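Gorevside Style Notes, September

Hello from the sewing corner! I have been up since six with a mug of tea and a rail full of fall samples, and I have opinions about all of them, so get comfortable.

First up, the Meritz drop. You all know I have been waiting on this one since spring. The long coats are gorgeous (the rust one especially, I tried it on three times and my husband stopped answering when I asked what he thought). The shoulders sit softly, the belt is the same fabric as the coat, and the pockets are deep enough for a phone and a pair of gloves. I went down a size and still had room for a chunky sweater. The satin blouses didn't win me over quite as much — the color is lovely, a kind of dusty plum, but the cuffs are fussy and I kept catching the buttons on my bracelet. If you're petite, try before you buy, as the hem on me landed somewhere between blouse and tunic.

I also stopped in at Yazıcı to see the evening pieces. Oh my goodness, the beading! There's a midnight blue gown with a square neck that I would wear to the grocery store if I thought I could get away with it. It's heavy, mind you. I wore it for maybe ten minutes in the fitting room and my shoulders knew about it. They do alterations in the shop, and the lady at the desk told me to allow 2 weeks for a hem and longer if you want the sleeves taken in. So if you have a wedding coming up, please don't leave it until the last minute like I did last year.

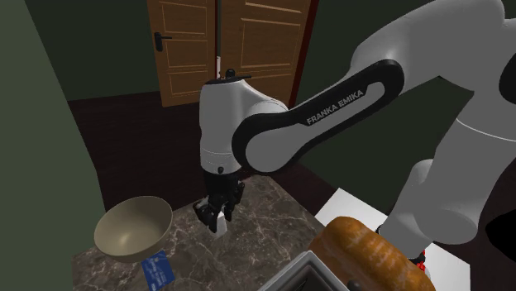 What I'm wearing on repeat

Wide-leg cords from Bavberg, in the tobacco color. I bought them on a whim for $70 and I've had them on three days out of the last six. They're high in the waist, they don't bag at the knee by dinnertime, and they wash well as long as you turn them inside out and hang them up by the hem. I've been pairing them with a cream knit and my old brown loafers for daytime, then swapping in a heeled boot when we go out. The olive pair is pretty too, but it reads almost gray indoors, so take it over to a window before you decide.

A little scarf, tied any way you like. I'm doing mine on the side with the ends tucked under, and two of you have already written to ask where it came from. It's vintage, sorry! But Bavberg has a small square silk one in a very similar print, mustard with a navy border, and it's by the register where you'd walk right past it.

Gold hoops, medium size. I wore the huge ones all summer and my ears have earned a rest.

Your questions

Several of you asked about ankle boots with midi skirts. Yes! Just look for a shaft that's slim enough to disappear under the hem, and match your tights to the boot if the gap bothers you. Someone else wanted to know if velvet is too early. I wore mine last weekend with a plain white tee and flat shoes and felt great, so I say go for it.

The trunk show at Gorevside starts at 6 and the Meritz coats will be on the front rail. I'll be the one in the tobacco cords. Come say hi, and bring the shoes you plan to wear if you want me to pin a hem for you.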